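**Tandgate** > Packing > Cartons > White folding cartons

# Wetarlow white folding carton

Plain white cardboard carton with folding flaps, supplied flat. Made for Tandgate by Chaudhry Board & Carton and used mostly for soap, candles, small ceramics and spare parts. It takes a label, a rubber stamp or a paper sleeve.

The Wetarlow replaces our older Dultetti carton. The two have the same footprint, so inserts and dividers bought for the Dultetti will still fit. The Wetarlow is slightly taller and the lid tucks in further.

## Size and weight

| | |
|---|---|
| Inside length | 112 mm |
| Inside width | 90 mm |
| Inside height | 90 mm |
| Colour | White |
| Supplied | Flat, side seam already glued |
| Closure | Tuck flaps, top and bottom |
| Recommended load | Up to 5 small items, or one item with padding |

Sizes are taken inside the made-up carton. Allow a little extra if you are wrapping the contents in tissue. For anything heavy, such as a full jar of bath salts, put a strip of tape across the base.

## Making up the carton

Push the two long creases towards each other and the carton will open out square. Fold in the small flaps at the base, then the large one, and tuck the tongue inside. Turn it over and pack it before you touch the top.

The top closes the same way — small flaps first, large flap last. If the large flap goes down first the tongue has nothing to grip and the lid will spring up in the post. Bend each flap back once along its crease before packing. New board is stiff, and a flap that has been worked once lies flatter.

Light dashed grey lines are printed on the large flap. They are faint, and a label of ordinary thickness will cover them. Customers who want a plain flap should ask for the unprinted version when ordering.
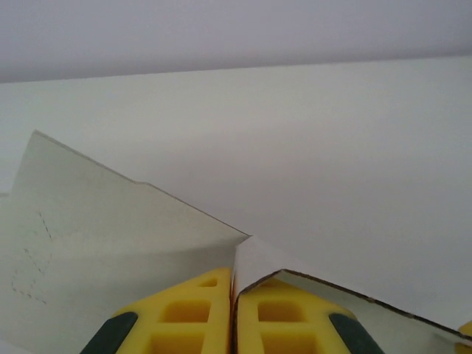
## Storage

Keep cartons flat, in their outer wrap, somewhere dry. Board that has been stored in a damp shed tends to curl at the corners and the creases go soft. Cartons that have picked up damp can sometimes be saved by stacking them under a weight indoors for a day or two, but we would not use them for gifts.

White board marks easily. Wash your hands before a long packing session, and keep newsprint away from the stack.

## Ordering

Cartons are sold in packs of 90 or by the pallet box of 2,000. Part packs are not available. Orders placed before noon leave us the same working day, except pallet boxes, which go out on a Tuesday.

Samples are free. We send one carton of each type, made up or flat — please say which. The unprinted version is made to order and takes roughly two weeks longer.

## Returns

Unopened packs can be sent back within a month. We cannot take back made-up cartons or opened packs unless the board is faulty. If a side seam has come unglued, keep the carton and the packing slip and get in touch with the batch number, printed on the end of the outer wrap.

## Goes with

- Divider set, fits Wetarlow and Dultetti
- White tissue, cut sheets
- Paper sleeve, plain or kraft
- Round seals for the front flap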